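Frequently asked questions about our wood finishing oil and table care

Last changed: 4/28/23

On this page I collected the questions which customers of Gouveia send to us most often. If your question is not here, please write to the shop and Magdalini or I will answer, normally in two working days. In March we are slower, because of the fair.

Which oil should I choose for a dining table?

For a table which is used every day we advise Endelier hard oil. It goes into the wood and also leaves a thin layer on top. Vokow is softer and easier to repair, but it gives less protection against coffee and wine. For shelves or a bedside table Vokow is enough.

Does the oil change the color of the wood?

Yes, always a little. Light woods become warmer and slightly more yellow, dark woods become deeper. If you want to keep a light wood as it is, ask for the version with white pigment. Please try it first on the underside of the table. We can't take back a can that was opened, also not when the color was a surprise.

How much do I need?

One small can is enough for two thin coats on a table for six persons. Many customers buy too much. An opened can becomes thick after 12 months, even if the lid is closed well, and then it should not be used anymore.

How long must I wait between the coats?

Wait 13 hours at normal room temperature. In a cold room wait a full day. The surface must not feel sticky when you put your hand on it. If it still does, you have probably used too much oil and did not wipe enough. Rub it with a dry cotton cloth and wait again.

When can I use the table?

You can put light things on it after two days. Water, hot plates and tablecloths should wait for one week. A tablecloth is the most common mistake, as it keeps the air away and the oil stays soft below it.

There are small scuffs on my table. Do I have to sand everything?

No. Small scuffs in an oiled table can be repaired only at that place. Take a fine sanding pad, go gently in the direction of the grain, remove the dust, and put a few drops of oil with a cloth. Make the edges of the repaired place soft, so you don't see a border. 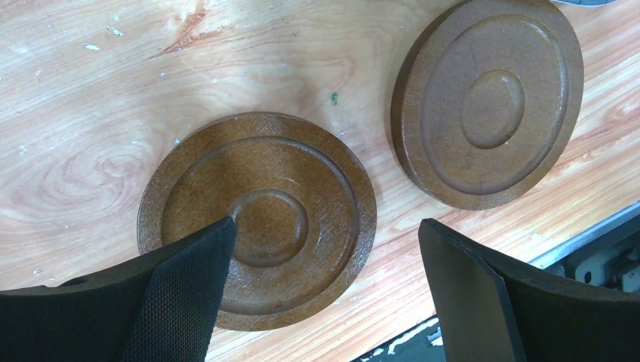
If the scratch is so deep that you feel it with your fingernail, a pad will not be enough. Then you begin with 120 paper and finish with 180. Do not go finer than 180 before the oil, or the wood will not take it well.

Can I put oil on a table that has varnish?

No, the oil can't go through the varnish. It will stay on top and be sticky for weeks. First the varnish must be removed completely. To know what you have, put one drop of water in a corner where people don't look. If after ten minutes the wood became darker, it is probably oil or wax. If nothing happened, it is more likely varnish.

How do I clean an oiled table?

Use a damp cloth and, once in a week, a little of our Cernuvow soap in warm water. Please don't use dish soap every day, it takes the oil out. Products with ammonia or bleach are not good for any of our finishes.

Is it true that the cloths can burn by themselves?

Yes, and I ask you to take this seriously. A cloth with oil which is folded or thrown in a bin can become hot and start a fire. Lay it open outside until it is hard and dry, or put it under water in a metal can with a lid. This is valid for all our oils.

Can children eat at the table?

When the oil is fully cured, yes. For Endelier this takes four weeks. Before that, please use a plate.

Do you also sell coasters and trivets?

At the moment we don't. Danjuma Afolabi made some for us in the past, but he stopped with it. For hot pots I recommend cork.

Where can I find the number of my can?

It is printed on the bottom. Cans with number 588 have an old label with a drying time that is too short. The oil inside is fine. Please follow the times on this page instead.

Can I pick up my order?

Yes, in the shop, in the afternoon. Bring the order number and ask for Styliani. We keep orders for three weeks and after this we send the money back.

Kobe Jansen, Gouveia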